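Handling trials paused at Stokness after gripper fault

The Stokness laboratory has suspended part of its household handling programme following a fault in which a robot gripper failed to open on command. No one was hurt and no equipment outside the test cell was damaged. The incident was reported on Friday and has been classed as a minor safety matter under the laboratory's own rules.

The fault arose during a long series of trials in which a single arm picks up and moves kitchen objects on a fixed table. The programme, known as Perau, had planned 3,000 such trials before the end of March. It had completed 1,682 when work was stopped.

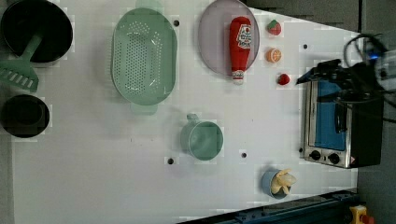 According to the incident note, the arm had been told to release an object and return to its rest position. The control software recorded the release as complete, although the fingers had remained closed. The arm then began its return movement with the object still held, and the operator on duty brought it to a halt with the emergency stop. The note gives the delay between the false reading and the stop as 2 seconds.

A review of the stored records has since found 13 earlier trials in which the same false reading appeared. In each of those cases the fingers opened late, before the arm had started to move, and the trial was logged as a success. The laboratory has withdrawn those results pending a further check.

Kirsten Tremblay, head of safety at Stokness, said that the earlier readings should have been noticed sooner. "The operator acted correctly and the stop worked as intended," she said. "Our concern is that the system reported something that had not happened, and that our daily checks did not pick it up. Those checks are being rewritten."

The trials make use of soft and hard objects of various shapes, most of them toys. Soft items are regarded as the more demanding part of the work, as they give way under the fingers and the grip force is harder to judge. The laboratory has not yet established whether the type of object played any part in the fault.
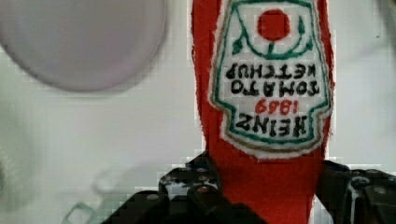

A fabric ketchup bottle held upside down by the gripper at Stokness.

Zellus, which supplied the control software, has been sent the full set of records and is examining how the release signal is confirmed. As an interim measure, the arm will be prevented from moving until the position of both fingers has been read separately. The change is to be tested at reduced speed, with an operator within reach of the stop at all times.

A second programme, Ccori, uses a different gripper and is not affected. Visits to the test area have been put off until the review is closed, and groups with a confirmed booking will be contacted by the visits office.

Staff who have worked on Perau since the start of the series are asked to send any notes on late or uneven release to the safety office by 5 pm on Friday. The findings will be made available to all project teams, together with the revised checklist for daily use.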